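Callholm Tabletop Serving Collection: Data Card
Images and annotations of small food-service arrangements on plain tabletops

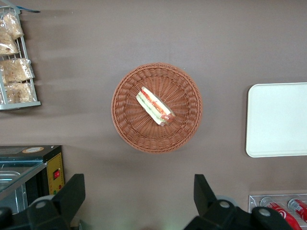

Sample image. A wrapped sandwich wedge in a round woven basket, with a white tray to the right.

Overview

The Callholm Tabletop Serving Collection contains 1,842 still images of food items, baskets, trays and racks arranged on tabletops. It was prepared by the Callholm office of the Flenar Institute for Food Service Studies to support work on object recognition, placement description and serving layout. The images concern cold, ready-to-serve items of the kind offered at counters, in staff canteens and at meetings. Hot dishes, drinks in open cups and plated meals are outside the scope of the collection.

This card applies to release 2. It replaces the card distributed with the first release, which used a different set of container names.

Contents

Each image is accompanied by one annotation file and one short written description. The annotation file lists the food items and serving pieces that can be identified, the container in which each food item rests, and the relation of each serving piece to its neighbors.

Of the images in the collection, 1,016 show at least one food item placed in or on a serving piece. The remainder show food items set directly on the table, or serving pieces without food. A total of 341 images include a sandwich, whole or cut.

Container classes

Basket: any woven container, round or rectangular, with or without handles. Shallow baskets with a flat base are included in this class and are not recorded as plates or trays.

Tray: a flat or nearly flat serving piece with a raised lip. Color is recorded as a separate attribute.

Rack: an open structure on which items stand, lean or hang. Racks are frequently only partly visible, and the attribute "partial" should be checked before they are used for training or evaluation.

Box: a rigid container with four walls, with or without a lid.

Food classes

Sandwiches are divided by shape (wedge, roll, square) and by covering (film, paper, carton, none). Fillings are recorded only by color and general appearance. Annotators were instructed not to name an ingredient on the basis of color alone; a red or orange layer may be tomato or a sauce, and both readings are accepted in the written description when marked as uncertain. The same rule applies to green strips, which may be lettuce or cucumber.

Baked goods, whole fruit and packaged snacks follow the class list in the file named food_classes.txt. Where packaging prevents identification of the contents, the item is entered as "wrapped item, unknown."

Arrangement and surfaces

Layouts were prepared by the serving studies group under Mercedes Castaño. The group worked from a written list of arrangements covering single items, paired items and full counter settings. Tabletops are matte and free of pattern. Lighting is soft and indoor, and shadows beside baskets and racks have been left as they are. Users who intend to separate objects from the background should note that a wide shadow next to a basket can be mistaken for part of the basket at low resolution.

Annotation procedure

Every image was annotated once and reviewed once by a second person. Disagreements over class were referred to Yutong Cui, whose decision was final. Disagreements over position were resolved by returning to the definitions below.

"In" is used when the item rests on the interior base of a container and the rim surrounds it on all sides. "On" is used for trays and racks. "Beside" is used when two pieces stand on the same surface without touching. "Left" and "right" always refer to the image as viewed, never to the position of a person at the table.

Known limitations

Round baskets in warm brown and reddish tones are more common in the collection than other types. Clear plastic film produces small highlights that may hide the edge of a filling, and the boundaries drawn for wrapped sandwiches are therefore less exact than those for unwrapped ones. Objects at the border of an image are annotated only to the extent that they can be seen.

The collection should not be used to estimate portion weight, nutritional value, freshness or allergen content. No such information was recorded.

Access and maintenance

The collection is available on request to schools, universities and catering training programs. Requests should state the intended use and the name of a responsible staff member. Redistribution of the images in altered form requires written permission from the Institute.

Corrections to annotations are collected by Godfrey Mwaipopo and incorporated each May. Reports should give the image number, the class or relation in question, and the proposed change.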